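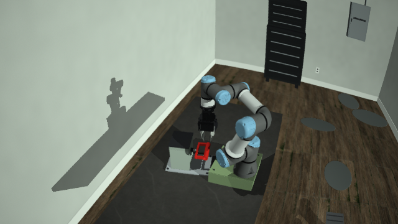 上一版教程下面有条留言说,仿真里跑1,000次全成功,搬到真机上第一次就撞夹具,那这套作业到底教了学生什么。留言的人还补了一句,说社团与其让新人在屏幕前拖滑块,不如早点让他们去拧螺丝。

我同意一半。仿真成绩单不值钱,我在Etcombe机器人社带了几届新人,见过太多漂亮的成功率,问一句“成功怎么定义的”就没人接话了。可是让没做过坐标变换的人直接上真机,代价是夹爪指尖,这东西社里买不起几对。所以教程还是保留仿真部分,只是重写了一遍,把容易自己骗自己的地方都标出来。

任务没变:机械臂从工装上抓起红色零件,提起,停稳,再放回去。场景用社里的Nustum场景包,夹爪模型沿用去年给Văduva邀请赛做的那套,控制脚本叫Custow。如果你手里是别的臂、别的脚本,步骤照样能用,参数别抄。

本页更新于2026年1月13日。

站内搜索 请输入关键词 搜索

开始之前

需要准备的东西:

- 能跑Nustum的电脑,显卡差一点没关系,渲染可以关
- Custow脚本的当前版本,旧版本的姿态顺序和现在不一样,混用会得到一个看着差不多、细看全错的姿态
- 一个记录表,电子表格就行
- 纸和笔

纸笔是认真的。每次改参数之前,先在纸上写下你预计会发生什么,再去跑。跑完对照。省掉这一步的人,改到第三轮就已经说不清哪个改动起了作用,最后交上来一份“调着调着就好了”的报告。那样的报告我会退回去。

第一步:先怀疑场景

打开场景,什么都别动。很多人第一件事是点运行,看机械臂动起来,很高兴,然后两个小时以后发现工装的碰撞体根本没打开,手指一直从零件中间穿过去。

依次检查:

1. 底座的位置和朝向是不是与脚本里写的一致。绿色底座在画面里看着摆得正,不等于坐标系是正的,绕竖直轴转九十度,外形上几乎看不出来。
2. 红色零件有没有设成可移动的刚体。
3. 工装有没有固定在地上。没固定的话,夹爪一碰,整个工装会跟着滑走,程序却可能照样给你记一次成功。
4. 打开碰撞体显示,看碰撞外形和外观模型差多少。

第四条最值得花时间。红色零件中间是空的,自动生成碰撞体时如果选了凸包,中空的部分会被填实。外观上还是一个框,物理引擎里已经是一块砖。抓砖当然容易。去年有一组的成功率高得离谱,查下来就是这个原因,那一组后来重做了两周。

把中空零件拆成几个长方体,手工拼碰撞外形,枯燥,但只要做一次。

第二步:设预抓取位

预抓取位是夹爪停在零件正上方、指尖朝下的那个姿态。从这里到抓取位只走竖直直线,不允许有水平移动。

做法:读出零件坐标,在竖直方向加一段安全高度,把末端目标设在那里,姿态固定为朝下,然后让逆解器去求。

逆解器会给你好几组解,末端位置相同,肘部的摆法各不相同。默认选“离当前关节角最近”的那组,多数时候没问题,但有两件事要自己看:

- 下降过程中肘部会不会往墙那边甩。仿真里墙如果没有碰撞体,手臂伸进墙里也不报错。
- 腕部有没有接近关节限位。预抓取位能到,不代表抓取位能到。

把两个姿态的六个关节角都抄到记录表里。我知道脚本会自动保存,还是请抄一遍。抄的时候你会注意到某个关节差了将近半圈,看动画时注意不到。

还有一点,从外面那个观察视角看,夹爪对准了零件,这句话没有多大意义。单个视角看不出深度,前后偏出一截,画面上照样像是对准的。至少转到侧面再看一次,或者直接读数值。我倾向于读数值。

第三步:用腕部视角核对

腕部视角装在夹爪一侧,画面下半部分基本被夹爪自己占满,第一次看会很不习惯。新人常常把这个视角当成装饰,录视频的时候切一下,显得专业。它有正经用途,就是看接近方向和接触位置。

核对时把程序停在单步模式,一格一格往前走,每格看三件事:红色零件两条腿相对掌板中线是不是居中;零件脚下与灰色表面之间的暗缝怎么变;旁边的浅绿色半透明盒子离夹爪还有多远。

先说居中。红色零件看上去像个倒过来的U,左腿细一些、带点斜,右腿粗一些。如果你按两条腿的外轮廓取中点,会受粗细影响而偏向一边。用模型坐标里的对称轴去算,画面只作旁证。有学生问我,既然有坐标,为什么还要看画面。因为坐标可能是上一个版本的零件留下来的,这种事每个学期都有。

再说暗缝。暗缝可能是真的间隙,可能是阴影,也可能是零件初始位置稍微悬空。三种情况画面上长得很像,我见过有人盯着它写了半页分析,结果只是阴影贴图精度不够。判断方法很土:关掉阴影再看,缝还在,就去查接触点列表;列表里没有接触,那它就是悬着的。

掌板上那团模糊的深灰色形状也一样,像影子又像反射,别拿它估距离。要用视觉算法做定位的组尤其当心,你的算法很可能学会了认这块影子,换个光照就瞎了。训练前把光源方向随机化,最少换几个方向,看结果掉多少。掉得越厉害,原来的成绩越不可信。

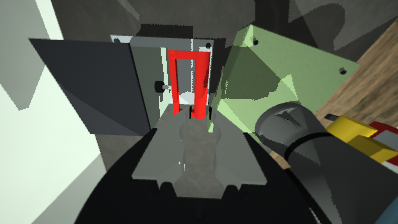
第四步:合指、提起、放回

下降到抓取位之后,先等速度归零再合指。脚本里有个等待参数,默认很短,短到末端还在轻微振荡就开始合指了。仿真里振荡往往被数值阻尼吃掉,真机上不会有人替你吃。把它调长,别心疼那点时间。

合指力从小往大加。顺序别反过来。力给得大,什么歪姿态都能硬夹起来,你就看不到姿态误差了。从刚好夹不住的力开始,往上加到能夹住,记下这个值,再留一点余量。

摩擦系数请保持场景包里的数值。每年都有人把摩擦系数调高,理由是“默认值不真实”。调高以后恰好能抓起来,调低的人我一个也没见过。要改可以,拿实测来换。

提起后停住,检查零件相对夹爪的位置。接着竖直放回,松指,退到预抓取位。放回这一步在旧版教程里是选做,现在必做。提起来只说明夹住了,放得回去才说明你知道它在手里是什么姿态。

第五步:定义什么叫成功

在跑批量之前写好,写进报告,之后不许改。

我们现在用的标准是四条全部满足:零件离开工装;提起过程中夹爪以外的部件与零件没有接触;工装位移在容许范围以内;放回后零件姿态误差在容许范围以内。容许范围各组自己定,但要讲出依据。“取整数好看”不算依据。

旧标准只有第一条。拿去年一组同学的数据重新算过:一共500次,按旧标准,报告里写的是“基本稳定”;按现在四条标准,只剩241次算成功,不到一半。程序一行没改,臂也没变笨,只是以前的尺子太松。

这个数字贴在社里墙上的时候有人不高兴,觉得难看。难看就难看,后面的人至少知道起点在哪里。

第六步:跑批量,看失败

每次试验对零件初始位置加随机扰动,随机种子写进记录表。没有种子的结果无法复现,我按没有结果处理。

跑完以后先别算成功率,先看失败。随便抽一批回放,逐个写原因。还是那组数据,抽出来看的失败里有29次,夹爪合指时指尖先碰到了旁边的盒子,力传感读数跳了一下,脚本误以为已经夹住零件。这类错误在汇总表里和“没夹住”混成一栏,只看数字永远找不到。

失败原因分类不要超过你能说清楚的数目。“其他”这一栏如果成了最大的一栏,说明还没看完。

成功的也要抽几次看。这一条大家最不愿意做。我看过一次“成功”,零件是被手指弹起来、掉下来、碰巧落回原位的,四条标准居然过了三条,差一点全过。

第七步:决定要不要上真机

上真机之前需要交三样东西:批量结果和种子、失败分类、两个姿态的关节角。交齐以后,第一次运行限速,手放在急停上,零件先用软泡沫的替代件。

第一次上真机失败,请把它当作正常情况。要紧的是失败方式在不在你的分类表里。在,说明仿真部分没有白做;不在,回去补场景。至于补完能提高多少,我不预测,你们也别在报告里预测。

常见问题

零件在还没接触时就自己抖动。
多半是初始位置与工装有穿插,物理引擎在往外推。把零件抬高一点点,让它自己落稳再开始。

逆解器说无解,可是看着明明够得到。
先查姿态约束和角度单位。弧度和角度混用还是第一名,五月答辩前那一周尤其多。

能不能把渲染关掉跑得快一些?
可以,批量时建议关。但失败回放要能重新渲染出来,所以状态记录不能省。

腕部视角和外部视角的画面对不上。
检查两路是不是取自同一时间步。两边刷新率不同时,差一两步很常见,拿来比较位置就会得出奇怪的结论。

成功率比别的组低,会扣分吗?
不会。标准写不清楚会扣分,删掉失败数据会扣得更多。

能用强化学习代替这套流程吗?
能,标准照旧,种子照交,失败照看。到现在为止提这个问题的组,还没有哪一组把失败分类交齐过。

评论 14 分享 6 收藏 22

联系我们 | 投稿与勘误 | © 2026 Etcombe机器人社 | 返回顶部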